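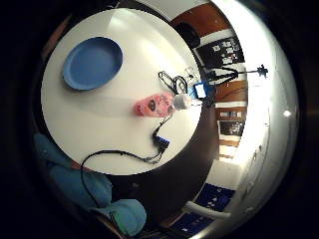 I have a theory that every home has one table that does all the work, and at my place it's the round white one. I paid 755 for it, which made me a little sick at the time, and the square one from Wendik I really wanted was 1499, so let's call it a bargain. It has been a desk, a buffet, a sewing station and (for one long August) the only flat surface in the apartment. White is a gutsy color for a table that gets used this hard. But look what it does for a plain blue plate! Put that same plate on dark wood and it just goes to sleep. On white it's the first thing you see, even with black cables looping around a few inches away.

I'm not a minimalist, I should say. I like a table with stuff on it. What I can't stand is stuff with no color, and cables are the worst of the bunch, because they go everywhere and they never match anything. My fix is to give the eye something better to look at. A bit of pink does it for me every time - pink and that medium blue are best friends.

The shape matters more than I expected, too. With a round table there's no corner where the mail piles up, and nobody's stuck with a leg between their knees. The salesperson at Closonora told me it seats 8, and maybe it does if everyone is very fond of each other.

A pink bottle with a white cap is my idea of a centerpiece, by the way. Flowers are lovely, but they die on you. 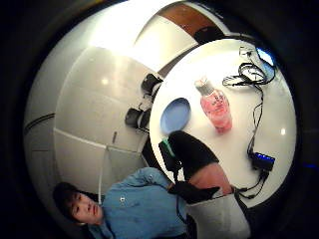 Keeping a white top white

Wipe it the same night, that's the big one. I use warm water with a drop of dish soap and an old cotton T-shirt, then dry it so it doesn't streak. Coffee rings come up with a baking soda paste if you go easy. Felt pads from Pidel go under anything with a rough bottom, and I swap them out every 2 months or so - they get gritty and then they're worse than nothing.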